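Rerkthorpe Business Centre
Unit 5, first floor - workplace inspection checklist with comments

Landlord's agent: Heller
Tenant: Drostia
Period: January inspection
Status codes: S satisfactory, A action needed, N not applicable, R referred to landlord

Comments are given where the status is A or R, and in a few cases where the status is S but the point was raised last time. Items without a comment need no reply.

Section 1 - Access and escape routes

1.1 Main entrance door opens fully and closes on its own. S
1.2 Escape route to rear stair clear along its whole length. A
Comment: Boxed stationery was stacked on the left of the rear corridor. The clear width at the narrowest point was above the minimum, but storage in this corridor is not permitted under the lease at any width. Remove within 5 working days.
1.3 Final exit door opens without a key. S
Comment: The bolt reported at the last inspection has been taken off and the holes filled.
1.4 Exit signs present, legible and lit. S
1.5 Emergency lighting, monthly function test recorded. A
Comment: The log has no entry for November. The December entry is complete. A missed test can't be made good afterwards, so leave the line blank and add a note.

Section 2 - Fire precautions

2.1 Extinguishers in place, pins and seals intact. S
2.2 Annual service label in date. S
2.3 Call points unobstructed. A
Comment: The call point by the print room is behind a coat stand. Move the stand.
2.4 Fire doors close fully into the frame from any angle. R
Comment: Door 127 catches on its latch and stays open by the width of a hand unless pushed. The closer has already been adjusted once and has no travel left. Referred to Heller for replacement by Alvarado, who hold the door contract for the building. Door 102 was eased in the autumn and now closes correctly.
2.5 Intumescent strips complete and unpainted. S

Section 3 - Electrical

3.1 Fixed wiring report available on site. S
3.2 Portable appliances labelled and within date. A
Comment: Two desk fans and one kettle have no label. Take out of use until tested. The kettle is not on the appliance register and should be added.
3.3 Extension leads not joined one to another. S
3.4 Sockets and plugs free from damage or discolouration. S
3.5 Distribution board locked, circuit list present. A
Comment: The circuit list is handwritten and predates the new partition. Circuits 7 and 8 are described the wrong way round. A corrected list has been left with the tenant in draft and must be checked by a competent person before it is fixed to the board.

Section 4 - Floors, furniture and storage

Comments in this section are set out as paragraphs because several items overlap. Status for the section as a whole is A.

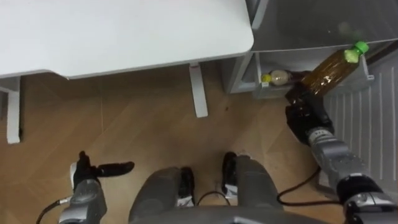
Floor surfaces were checked for lifting, gaps, loose edges and changes in level, and furniture for stability and for anything that narrows a walkway. Carpet tiles in the open office are sound except at the threshold to the meeting room, where one corner has lifted and should be stuck down again. On wooden floors, small dark scuffs of the kind found between the white desk and the refrigerator are marks only and are not recorded as defects. Hinged doors on appliances are to be kept shut when not in use, as an open refrigerator door reduces the floor space available to anyone passing. Filing cabinets were tried one drawer at a time and the anti-tilt devices work.

Shelving in the store is marked with a maximum load of 200 kg per bay. The bay nearest the door holds paper on the top shelf and light goods at the bottom. Reverse this. The kick stool has one missing rubber foot and should be replaced, not repaired. Nothing is to be stored within half a metre of the light fitting.

Section 5 - Welfare

5.1 Toilets clean, ventilated and supplied. S
5.2 Hot water at basins, temperature recorded. A
Comment: The reading was taken after ten seconds. The method on the form asks for one minute. Repeat and record again.
5.3 Drinking water marked as such. S
5.4 Room temperature at 9.30 am, heating on. S
Comment: The two desks below the north window are noticeably cooler than the rest of the room - the window seal is worn along the bottom. Status stays at S on the reading taken, but the seal is noted for the spring works.
5.5 First aid box complete and in date. A
Comment: Eye wash expired. Plasters low.
5.6 Accident book available, completed pages removed and filed. S

Section 6 - Records

6.1 Fire risk assessment reviewed within the last year. S
6.2 Evacuation drill held and timed. A
Comment: The drill was held but the time was not written down. Hold another before the end of March.
6.3 Asbestos register seen by contractors before work. N
6.4 Previous inspection actions closed. A
Comment: All closed except 2.4 (door 127) and the window seal.

Replies to A items go to Drostia's office services desk, with a copy to Heller. Replies to R items come from Heller only. Attach a dated photograph for 1.2 and 2.3.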